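Workshop tips: buying your first arm without wrecking the budget

Last updated 15 October 2024. Jumbled notes, sorry, typed between jobs.

Short version first. The arm is the cheap bit. Well, not cheap. But it's the bit you've already saved for. Everything round it is what gets you. Budget sheet for our first one had 2 lines on it, arm and gripper. By December it had a full page.

Before you ring anyone

Write down what it's going to pick up. All of it. Not "small parts". Go and get the real things, tip them in a box, look at them. Soft stuff (cloth bags, pouches, anything with a string) goes on its own list. Shiny black stuff on another, cameras hate it. Odd shapes on a third. Take the box to the demo. If the seller only wants to show you their own nice square blocks, ask why.

Weigh the heaviest one. Then weigh the gripper. Payload on the leaflet is arm only, gripper comes off that, and so does the bracket and the bit of cable hanging off it. Caught us out badly with the first Prurnier quote. Looked fine on paper till we added the gripper.

Measure reach from where the base will really be bolted. Bottom far corner of the bin, not the middle. Mock it up with a broom handle and some string if you have to. Takes ten minutes.

Measure the doorway too. And the stairs.

The bench

Don't buy a stand straight off. A solid wooden bench does for a trial if it's heavy and it doesn't rock. Push it hard with your hip. If a mug of tea moves, the arm will be out by teh same amount.

Clamps before bolts. You will move the bin. Then you'll move it again. Decent bar clamps, more than you think, and put them on the budget as their own line or they'll wander off to somebody's other project and you'll be buying them twice.

Tape the corners of anything that sits loose on the bench. Coloured tape, L shapes, so it goes back in the same spot after a clean. A roll costs next to nothing. Replace it when the edges curl. Pencil lines rub off, marker doesn't when you want it to.

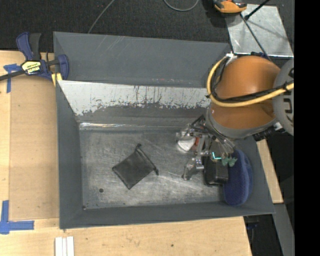
Bins are a consumable. Put that in the sheet. Fingers scrape, paint comes off, and a painted bin doesn't stay pretty. Doesn't matter for the work mostly, but bare metal throws light back at the camera and you'll spend an afternoon blaming the software. Either buy 2 the same and swap them, or buy one and a tin of matt paint. Sloped sides are good, things slide back to the floor and don't get stuck upright in the corners. Steep straight sides are a pain, gripper can't get down flat against the wall.

Check the depth as well. Deep bin looks like good value, then the wrist won't fit down it.

Gripper money

Spend here. If it's a choice between a posh arm with a poor gripper and an older arm with a good one, second one every time.

Ask the price of fingertips on their own. Ask how long to get them. Koreo quoted us 433 for a spares pack, tips and screws and one linkage, and I nearly fell off the stool, but we've used every piece in it. Get the spares on the same order as the gripper. Ordering later means postage again and waiting.

Soft bags and pouches: hard tips skate on them, softer ones grab. Try both before paying. A bag with a drawstring wants grabbing by the body of the cloth, not the knot. Knot slips. Make the seller show you it on your bag.

Things leant up against the wall of the bin are the real test. Put one there at the demo. Then put three together in a heap with one half under another. Flat items spaced out neatly tell you nothing.

Cables

Longer than you think, tied in more places than you think. Send the arm slowly to every corner of its reach and watch the cable, not the arm. Wants a nice loose curve at each joint, no tight bends. Hook and loop straps, not zip ties, at least for the first month. You'll be undoing them.

Buy a spare main cable. Dull purchase. Do it anyway.

Keep the cables at the back of the bench tidy while you're at it, up and away from the bin rim where they get rubbed.

New or used

Used is fine if you can see it run. We got a Surdu controller second-hand with no paperwork and lost a fortnight finding the right lead. So: manual, leads, passwords, hours run. No passwords, walk away.

Ask whether the licence moves over with the machine. Some don't. Ask it in an email so you have teh answer written down.

Brutley do a hire scheme, 30 days, and the hire comes off the price if you keep it. Worth asking other places for the same even if they don't advertise it. Have everything else ready before the clock starts. Bench, bin, clamps, power. We wasted the first week waiting for a socket to be put in.

The sheet

Lines I'd have on it now, in no order:

Arm
Gripper
Fingertips, spare set
Camera and something to hold it steady
Lights (don't rely on the window)
Bench or stand
Bin, plus spare
Clamps and tape
Cables, spare main cable
Guarding, and someone to check it properly
Delivery and getting it up the stairs
Training
Your own time, be truthful
Insurance, ring them before it arrives

Add 30 per cent on top of the total. Not ten. If you don't spend it, lovely, buy more clamps.

Guarding isn't the place to save. Get the risk assessment priced at the start, with the actual gripper and the actual bin, as changing either one later can mean doing it over.

Will add the bit on lights when I've got a minute, and the finger price list needs redoing, the old one's out of date.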